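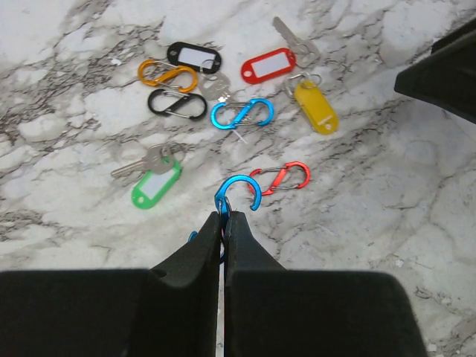
Blue clip in the grip, key tags still to go.

15 September 2024

Long one today. Pacita finally got her way and we rewrote the bench rules – two pages down to one, thank goodness! Top of the list is hands out past the walls before anyone enables the arms, even if it's only to grab a key that's skated off. Abilio wanted a speed cap of 60 per cent for anything metal. I said 70, got outvoted, sulked over my tea.
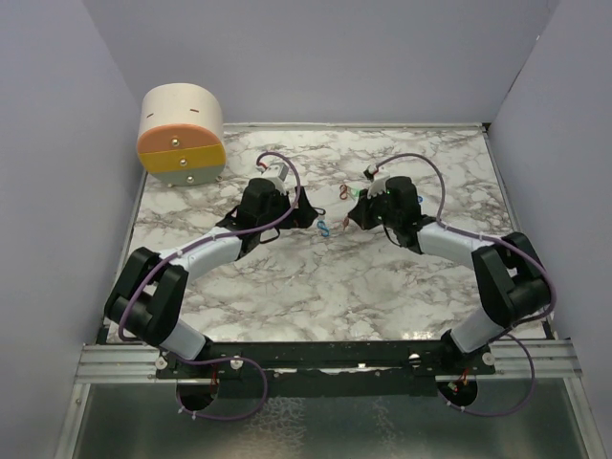
Then there's the cable rule, which I'm rather proud of: check both purple loops before every session and write it in the log, initials and all. We're up to entry 477 and I found 19 with no initials (a few of them mine, oops). Pacita's printing the new sheet at Gedton in the morning and I've promised to laminate it.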